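February 10, 2025 - push-button bench, Trolleck room

Spent most of the morning on the control boxes, and I'm finally happy with how the bench is laid out! The gray felt stays. I know Sverre Engström wanted the rubber mat back (he says felt collects swarf, and fine, he has a point) but buttons stop rolling on it and I don't go hunting under the Rustad shelf any more.

Trays are the cheap plastic ones, blue on the left and red on the right, control box in between. I tried both trays on one side first and kept reaching across myself - annoying after 2 boxes, unbearable after a whole batch. The raised lip is just high enough to keep a contact block from wandering off.

Note on the Brurnidine order: we asked for 100 contact blocks and 60 came, rest promised later in February. Please don't raid the Stimow drawer to make up the difference, those have a different latch and I lost an hour to that last time.

Still to do: label the trays, find the small screwdriver, and check the selector switch on the gray box, it felt a bit stiff going round to the right. Might be the collar. I'll pull it after lunch and compare with a new one before I go blaming the supplier again.

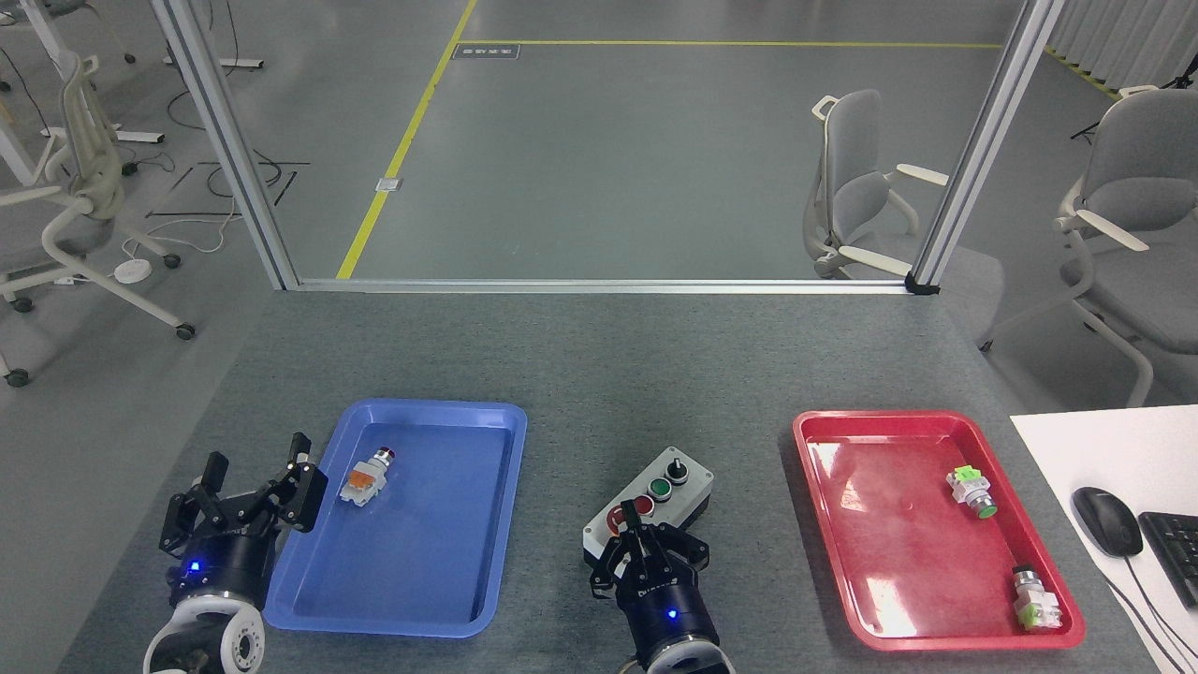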